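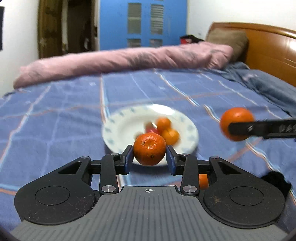
Oluwatosin Omoregie asked at the end of the last session why we bother with hand-held grippers at all, when the lab already has a pair of arms and a perfectly good set of remote controls. Would the arms not learn better from their own movements? It is a fair question and most of this handout is taken up with it.

Week 2: Showing a robot a task

1. Three ways of showing

Guiding by hand. You take hold of the arm itself and move it through the task while it records its joint positions. The readings are exact and belong to the arm that will later do the work. It is tiring, and your own hands and shoulders get into the camera's view. Two arms at once is very hard for one person.

Remote control. You sit apart from the arm and drive it with a second, smaller arm or a hand controller. The camera sees only the robot. The drawback is that you lose most of your sense of touch, and people slow down a good deal. Beginners tend to stop before each grasp and hunt for the right angle, and those stops end up in the data.

Hand-held grippers. You carry the gripper yourself, one in each hand if the task needs it, with a camera fixed to the tool. The robot is not there during the showing. The path of the tool has to be worked out afterwards from the video and the motion sensors, and this is where errors come in.

2. Back to the question

The arms would learn from readings that fit them better, yes. But an arm bolted to a bench at Plercombe only ever sees that bench. With a hand-held tool you can work on a table, a shelf or a bed, over patterned cloth, in whatever light the room has. Fruit is a good first object for this. A mandarin is close to round, gives a little when pressed, and no two have quite the same peel. Picking one from a plate with others beside it also means the jaws have to come in without knocking the neighbours.

Two-handed work is the other reason. Holding a piece of fruit in each gripper is easy for a person and takes little practice. Doing the same by remote control took our group most of an afternoon.

Against this, a person can move in ways the arm can't. Your wrist may turn further than the robot's, or you may reach from a side where the arm would hit the table. Such showings have to be thrown out or cut. In the Urkham set, 1,324 showings were recorded and 87 were dropped for this reason alone. Yevhen Nazarenko's notes on that set are in the course folder and are worth reading before the practical.

3. What makes a usable showing

Start with both grippers open and in clear view of the objects.
Keep a steady pace. Fast sweeps blur the picture, and the path is harder to recover from blurred video.
Close the jaws on the sides of the object and wait a moment before lifting.
Don't correct a poor grasp by pushing the object with your other hand. Put it down with the gripper and pick it up again.
Finish with the object let go and the jaws open.

Small mistakes are fine if you recover from them with the tool. A set with no mistakes in it gives the robot nothing to go on when a grasp slips – this came up in the Marka reading and will come up again in week 5.

4. For the practical

Work in pairs and swap after each batch. Each pair hands in 51 showings of the same pick-and-place task, with the objects moved between showings. Write down the room, the surface and the objects used. Mark any showing you think should be dropped and say why, but leave it in the folder.

Reading: Deák chapter on learning from showing, first half only. The section on force sensing can wait.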